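To: Standine Harbor Safety List
From: Raymonde Dhillon, Training Office
Subject: Re: Forklift and pallet jack refresher, renewal of cards

Dear members,

Thank you to those who wrote after the September notice. I am replying to the list, as several of the questions were the same.

On Monday, October 12, 2026, Fergus Urquhart wrote:
> Two of our dock staff hold cards issued by Harries.
> Will these be accepted for the refresher, or must
> both take the full operator course? One of them
> also works nights and cannot attend before noon.

Harries cards are accepted if they have not expired. Holders of expired cards must register for the full operator course, which includes the written test and the practical evaluation on the Liren yard. The fee for the refresher is $89 per person and the fee for the full course is $200. Both are payable at registration.

An afternoon session has been added for night staff. It will be taught by Gyu-bin So and is limited to 28 places. Safety footwear is required for the practical portion. Employers should send names and card numbers to this office in writing, quoting form 941.
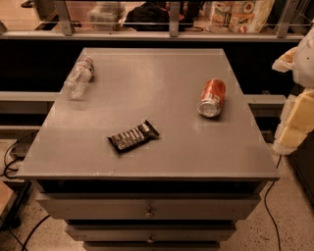

Replacement cards for participants who complete the refresher will be mailed to the employer's address on file.

Raymonde Dhillon
Training Office, Standine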